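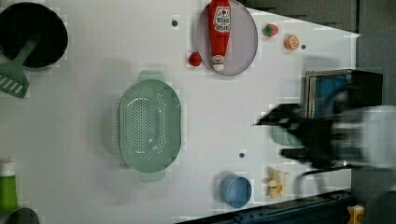
Segundo Wilma Van Hecke, a célula de manipulação não deve voltar ao serviço após uma manutenção sem que a garra percorra, em velocidade reduzida, toda a área da mesa. A observação consta da nota técnica divulgada em 26 de abril de 2024 pelo Laboratório Trevaslow, que revê os procedimentos de conservação do seu posto de ensaios com utensílios de cozinha.

A nota substitui as instruções em vigor desde a instalação do equipamento e aplica-se aos operadores próprios e aos técnicos da Narkico, empresa responsável pela assistência. A principal alteração diz respeito à inspeção dos cabos do braço, que passa a ser feita a cada 60 horas de funcionamento. O intervalo anterior, mais longo, havia permitido que o desgaste de uma braçadeira junto ao punho fosse notado apenas quando o sinal da garra começou a falhar.

A intervenção corretiva durou aproximadamente 16 horas e incluiu a substituição do conector, o reaperto dos parafusos do flange e uma nova calibração da posição de repouso. O laboratório informa que os ensaios foram retomados com o mesmo conjunto de objetos – pratos, tigelas, alimentos de brinquedo e um frasco de ketchup – para que os registros anteriores e posteriores à reparação possam ser comparados.

Durante os testes de trajetória, o técnico deve acompanhar o comportamento dos cabos nos movimentos rápidos do braço e interromper o ciclo caso haja contato com os objetos ou com o forno. A folga dos cabos é ajustada com o equipamento desligado, e o valor adotado fica anotado na ficha da célula. 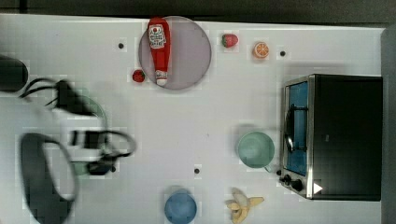 Calendário e responsabilidades

A limpeza dos dedos da garra permanece a cargo do operador, ao fim de cada turno, com pano sem fiapos e sem solventes. Cabe à Narkico a verificação do torque das juntas e a reposição de peças, mediante pedido registrado no sistema Abernathy. Foram encomendados nove conectores de reserva, que ficarão guardados no almoxarifado do laboratório.

O documento determina ainda que qualquer mudança na posição do forno seja comunicada antes do início dos ensaios – mesmo um deslocamento pequeno obriga a repetir a calibração. A ficha da célula deverá indicar o nome de quem efetuou a mudança e o resultado do teste seguinte.

A próxima revisão geral está prevista para junho. Na mesma ocasião será avaliada a extensão dos procedimentos à unidade de Drallalville, onde uma segunda célula se encontra em fase de montagem.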